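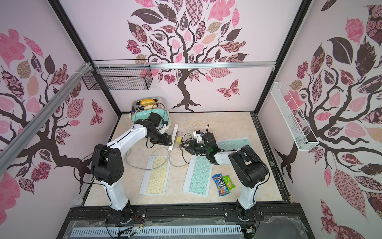 I have a weakness for mint green and I've stopped fighting it. It started in December, when my friend Daranee was clearing out her apartment and asked if I wanted a mint toaster with a chrome top. Did I want it! I had it in my car before she finished the sentence.

It's a two-slice, so with 6 people coming for breakfast you're standing there a while, but for just me it's perfect. I like my bread barely golden, the kind of toast my sister Chathurika calls warm bread, and I eat it with way too much butter.

Then came the keyboards. I wanted a mint one to match (yes, I matched a keyboard to a toaster) and ended up with two of those plus a pastel yellow, all wireless. The yellow has my heart right now. It looks like lemon pudding next to the marble pattern on the tabletop.

And the tree panels! I went back and forth on the pale pink for weeks — I was scared it would feel like a nursery — but the dark brown trunk keeps it grown up. All the leaves have their own prints, florals and checks and paisley, like somebody cut up a quilt. My favorite bit is the little butterfly by the trunk.

Next up is finding something to put in the wire baskets. The white one is long and skinny so I'm thinking tea towels, maybe napkins. If you have ideas for the black one, leave me a comment.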